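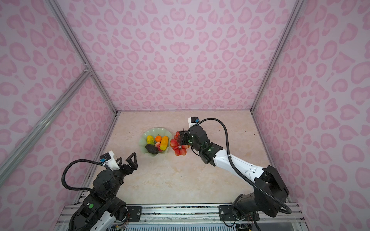
The cell at Rumine, with the right arm on the grapes.

I'd been promising myself a trip to the Rumine open day for years, and this time I took the afternoon off and went. It was Tuesday, 29 October 2024, the parking lot was packed, and I got a little lost between the bakery tent and the main door (worth it, I came in with a pretzel). Most people headed straight for the big hall. I wandered upstairs to the Momberg room, where they keep the two-arm cell, and ended up staying until they started stacking chairs!

Elfriede Sutter looks after it. She's been on this cell since July and she talks about it the way my uncle talks about his tractor. I asked her what goes wrong most and she said cables, then cables again, then screws. The corrugated hose that runs from each wrist camera back along the arm has to have enough slack for the wrist to turn, but if you leave too much it flops around and rubs. She goes over the clips every morning with her fingers, tugging each one, before she lets anything move. It takes her 8 minutes if she's left alone, and 19 if there are visitors asking questions. Sorry, Elfriede.
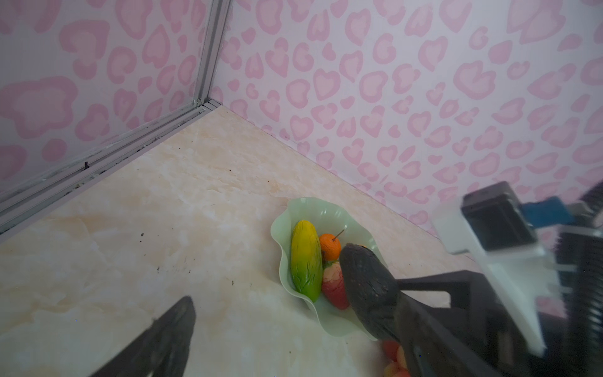
The grippers get their own routine. She wipes the fingers down with a damp cloth, lets them dry, then closes them on a strip of paper and pulls. If the paper slides out too easily, she goes looking for a loose screw. She keeps spare fingers in a Danzer tin that used to hold cough drops, and the Cledo notebook next to it has a line for every swap, with her initials and usually a grumpy comment. I read more than five pages of it and would happily have read the rest.

Then there's the rail along the front, where both arms are mounted. Those bolts get checked with a torque wrench on Fridays. After that she runs both arms slowly to their start positions and watches from the side with one hand near the stop button. I asked if she really needed to do that every time. She gave me a look.

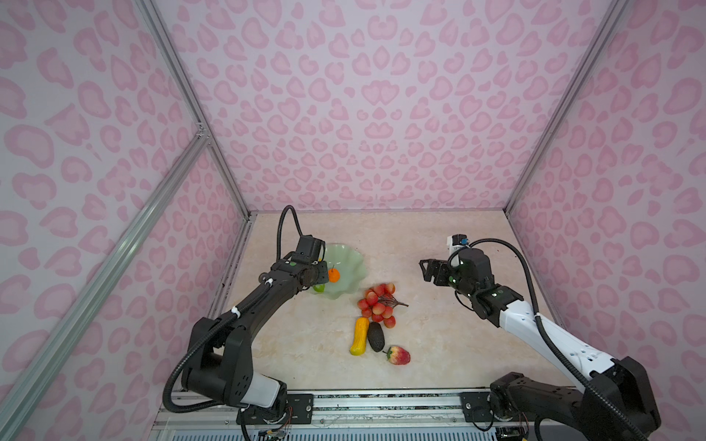

Both arms on their front rail, with fruit out on the table.

I also wanted to know about the wiring under the rail, since it looked like the back of my TV. Elfriede wants proper covers down there and has asked for them twice. For now she labels both ends of anything she unplugs and does one arm at a time, start to finish, so she can always look across at the other one to see how it should go. I'm stealing that for my garage door opener.

If you're going next year, come after lunch when the stairs are quieter, and bring a jacket, the Momberg room is freezing. The pretzels sell out by two.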